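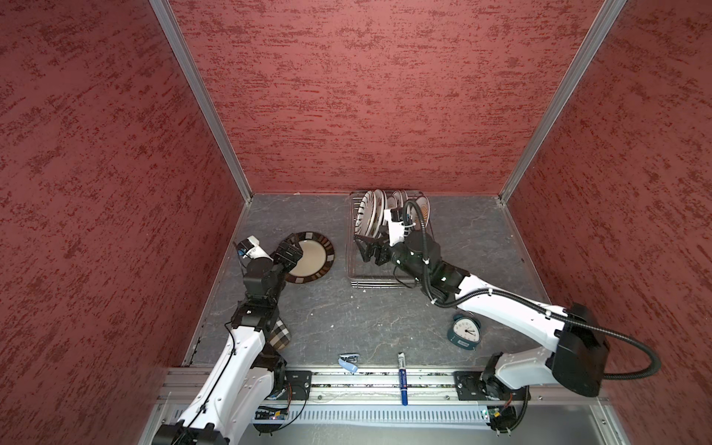

件名: Re: [あみもの] Evovariの代わりの糸、Sornbergのセーター

おつかれさまです。移動中にスマホから打ってるので読みにくかったらすみまん。あとで直す気力はたぶんないです。

Evovariの代わりの件。結論から書くと、うちはHyunの並太で編みました。いけます。ただし指定の針そのままだとダメ。号数を落とすこと。くわしくは後半に。

その前に、前回の話の続きで水通しのこと。スワッチは必ず水通ししてから測ってください。前の回でも何人か書いてたけど、Sornbergのパターンって「仕上げ後のゲージ」で書いてあるんですよね。英語版は最初のページに小さく注記があるだけ、日本語版はなぜか一番うしろ。わたしは一着目でそれを見落として、身幅がとんでもないことになりました。着られなくはない。家の中でなら。

それと糸の在庫。Tondononの店頭、先週のぞいたらHyunの生成りと濃紺はまだありました。からし色は棚になし。取り寄せできるか聞いたら、次の入荷は1月とのこと。急がない人はそれまで待つのもありかと。通販のほうは在庫の表示が更新されてないことがあるので、電話したほうが早いです。ただ昼どきは出ません。

ロットの話も。Hyunの濃紺、いま店にあるのはロット626で、わたしが前に買った分とは並べるとわりと違う。昼間の窓際で見るとはっきり分かります。夜だと分からない。足りなくなって買い足すときはほんと注意。どうしても混ぜるなら袖口と裾のゴム編みに使うか、一段おきに交互に編んでぼかすか。交互は裏の渡り糸がめんどうなので、個人的にはゴム編みに逃げるほうが好きです。

ヨークの減らし目の段、正誤表が出てるのも忘れずに。Sornbergのサイトの一番下、パターンのページじゃなくて「お知らせ」のほう。見つけにくい。Mサイズの人だけ関係あり、ほかのサイズはそのままで大丈夫だそうです。

以下、2023年11月にいただいた質問。返事がおそくなってすみません。答えはそのあとに書きます。

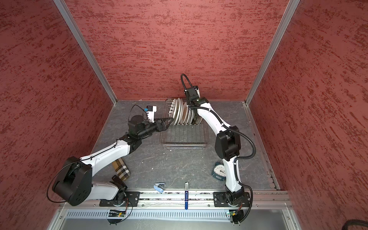
はじめて投稿します。ふだんは読むだけです。Sornbergの丸ヨークのセーターを編みたくてパターンを買ったのですが、指定のEvovariがどこを探しても見つかりません。廃番になったのでしょうか。手芸店で相談したら、太さが合えば何でもいいですよと言われました。でもヨークに模様が入るので、そこまで適当でいいのか不安です。家にあるウールは500グラムで、太さは合っていそうですが、洗うとかなりやわらかくなる糸です。サイズはMの予定です。これで足りるでしょうか。それから、とじはぎが大の苦手なので、パターンどおり首から輪で編むつもりですが、袖を先に編んでしまっても問題ないですか。同じ糸で編まれた方がいらしたら、着てみてどうだったかも知りたいです。ついでのときで結構です。よろしくお願いします。

はい、順番に。

Evovariは廃番です。去年のうちにメーカーの一覧から消えてました。フリマで見かけることはあるけど、値段が上がってるし保管状態も分からないので、わたしは手を出してません。虫食いがこわい。

太さが合えば何でもいい、については半分賛成。身頃だけならほぼその通り。ヨークの模様は、撚りの強さで見え方がかなり変わります。Evovariは撚りがしっかりしてて表目がつんと立つ糸でした。Hyunはそれよりちょっと甘い。だから針を細くして目を締めてやる。洗ってやわらかくなる糸だと模様がぼやけると思うので、まずヨークの部分だけ大きめのスワッチで試してみては。小さいのだと分かりません。手のひらくらいは編む。で、洗う。乾くまで待つ。待てないのはすごく分かります。

量。Mで500グラムあれば足ります。わたしは同じMで少し余りました。ただこれは着丈を指定どおりにした場合。丈をのばしたい人、袖を長めにしたい人は、もう200グラム足しておくと気が楽。余ったら帽子にでも。重さだけじゃなくて長さも見てくださいね、同じグラム数でもメートルが短い糸だと足りなくなるので。ラベルをなくした糸だと確認のしようがないけど…。

袖を先に。やってみましたが、おすすめしません。というのは、身頃を分けたあとの脇のまち、あそこで拾う目の数がゲージしだいで変わってくるんです。先に袖を仕上げてしまうと、合わせるのに結局ほどくことになる。わたしはほどきました。袖2本とも。輪針が足りないとか事情があるなら、身頃を脇の下から少しだけ編んで一度休ませて、そこで袖に行くのはいいと思います。試着もできるし。

着てみた感じ。Hyunは軽いです。チクチクは首まわりだけ少し。下に襟のあるものを着れば気にならない程度。毛玉は脇にできます、これはどの糸でもできる。ひじは今のところ平気。洗濯はおしゃれ着洗いで手洗い、脱水は短く、平干し。一度うっかりハンガーにかけたら着丈がのびました。もう一度ぬらして寸法どおりに置いたらだいたい戻ったけど、心臓に悪かった。

えりぐりの引き返し編みについて。パターンだとラップ＆ターンになってますが、ジャーマンに替えて問題なしでした。段数は同じままでOK。むしろ穴があきにくくて、後ろえりがきれいに出たと思う。慣れたやり方があればそっちでどうぞ。

あと伏せ止め。裾のゴム編み、普通に伏せるとかたくて座ったときにずり上がってきます。伸びる止め方にするか、止めるときだけ太い針に持ちかえるか。わたしは後者、楽なので。糸端は多めに残してください。途中で足りなくなると泣きます（泣いた）。

うちの糸のゲージの数字、ノートに書いたのが家にあるので帰ったら別便で流します。忘れてたら催促してください。それからHyunじゃなくてほかの糸で編んだ方、いたら情報ください。とくに綿混。春に着られるのが一枚ほしくて、でも綿だとヨークが重みで下がりそうな気がして踏み切れずにいます。

あ、もう降りる駅なのでこのへんで。返信は件名そのままで、全員あてにお願いしますー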